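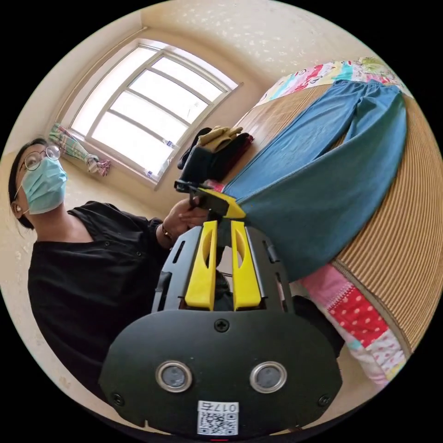 Photo: Cestent project, Lunditz home recordings. Reproduced with permission.

Figure 3. Trousers laid out on a bed, with a pile of folded clothes by the window, recorded with a pair of hand-held grippers.

3.2 Gathering the folding examples

I wanted our examples to come from real bedrooms, so that's where we went. Each person works with two hand-held grippers, one per hand, and the camera on the gripper gives the very wide round view you see in Figure 3. I left the black corners in when saving the clips - cropping them threw away more sleeve and hem than I liked.

We ended up with 678 clips of trousers and 384 of tops. I'd hoped for more tops, but October ran out on us (and so did my patience with buttons!). After a first watch-through I dropped 282 clips, mostly ones where the garment slid out of view for too long, and the counts given here are from before that cull.

Trousers turned out to be lovely to learn from. Wide legs give you long edges to pinch, and the waistband makes a handy landmark for the Clerkumum model when it has to guess which way up things are. Beds are harder. Mats, patchwork and printed covers all compete with the cloth we care about, and I didn't ask anyone to swap theirs for something plain. The Alhassan baseline, trained only on plain tabletops, gets the same clips in Section 4.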